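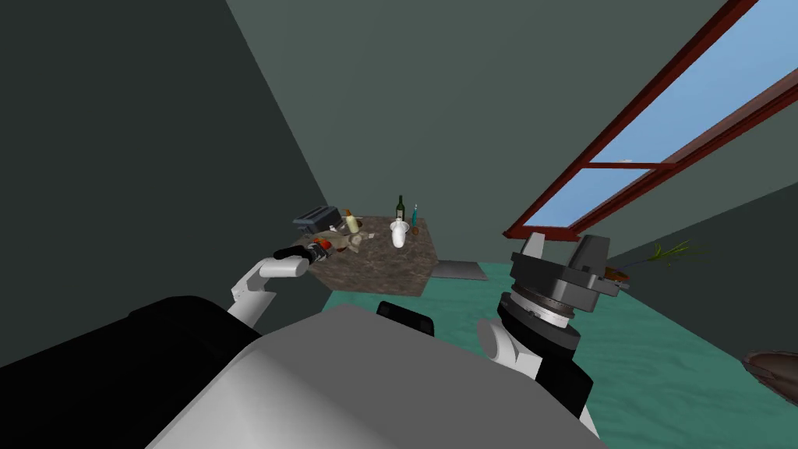
**Ticket:** Breaker trips when toaster runs, kitchen circuit 3
**Site:** Dosura, ground floor kitchen
**Opened by:** Nives Zuccaro
**Assigned:** Sieglinde Weidemann
**Status:** open, waiting on parts

**Nives, opening note**

Breaker for the kitchen counter goes off most mornings between 8:30 and 9. People say it's the toaster. We've already replaced the toaster once and I was told that would fix it. It did not. Please don't close this with "user advised to run one appliance at a time" like the last ticket.

**Sieglinde**

Read the last ticket. It says "toaster faulty, replaced, resolved." I can't find any test of the old toaster in it, so I don't know what "faulty" was based on. Is the old one still around?

**Nives**

It's in the storage closet with a sticky note that says BAD.

**Sieglinde**

Ran the BAD toaster on the hallway outlet, which is on a different breaker. Five full cycles on the darkest setting. No trip. Insulation test is clean. Cord is fine. I would take the sticky note off.

Ran the new toaster on the kitchen outlet by itself at 2 p.m. No trip in five cycles either. So far I have two good toasters and a breaker that goes off anyway.

**Lærke Lauritsen**

Could it be crumbs? The electrician from Kaewmanee told us last year that crumbs cause this.

**Sieglinde**

Crumbs can smoke and they can catch fire, so empty the tray. I don't see how they trip a breaker on a circuit where the toaster passes every test I have. Did he write that down anywhere, or was it said on the way out the door?

**Lærke**

On the way out the door.

**Sieglinde**

Came in at 8:15 to watch. What was plugged in:

- toaster
- kettle
- the Tosik coffee machine
- under-counter fridge
- a space heater, behind the recycling bin

Tripped at 8:41 with the toaster, kettle and coffee machine all heating. That much is plain overload and would be the boring answer. What bothers me is that it took less than a second. A 20 amp breaker that is moderately overloaded should hold for a good while before it lets go.

Whose heater is it?

**Nives**

No one is claiming the heater. It has been removed.

**Sieglinde**

Next morning, no heater. Tripped again at 8:52, kettle and toaster only. Lærke reset it and it tripped again with the kettle alone. The kettle draws well under the limit. I no longer believe overload is the whole story.

**Diarmuid Ní Mhurchú**

The Sidia plug-in monitor says the circuit never went over its rating. Doesn't that settle it?

**Sieglinde**

It settles what passed through the one outlet the monitor was plugged into. The coffee machine and the fridge are on the other outlet. It also averages over a minute, so it would miss anything short. I'd leave it out of the report.

**Sieglinde**

Opened the panel with the main off. Findings:

1. The label says 20 A. The breaker is a 15 A. Somebody swapped it and kept the old label.
2. The terminal screw was loose by nearly half a turn, and the insulation on the hot wire is browned next to it. A loose connection heats up under load and the breaker feels that heat.
3. Wire is 12 gauge at the panel, so a 20 may be allowed. I haven't checked that it's 12 gauge all the way to the counter and I won't fit a 20 on a guess.

Cut the wire back to clean copper, retightened to spec, left the 15 in place.

**Nives**

No trips since then. Can I close it?

**Sieglinde**

No. It's been quiet for three mornings and one of those was a Saturday with the office empty. The old ticket was closed after two quiet mornings.

Still to do:

- [ ] trace the wire gauge to both counter outlets
- [ ] new breaker, size depends on the line above (this one has been cooked and I don't trust it)
- [ ] correct the panel label
- [ ] move the fridge to another circuit
- [x] put the old toaster back in service upstairs

**Nives**

Sevim Sezer in purchasing is asking why we bought a second toaster.

**Sieglinde**

Send her the old ticket. Breaker quote is $28, delivery in June. Until it's in, please keep the kettle and the toaster on separate turns.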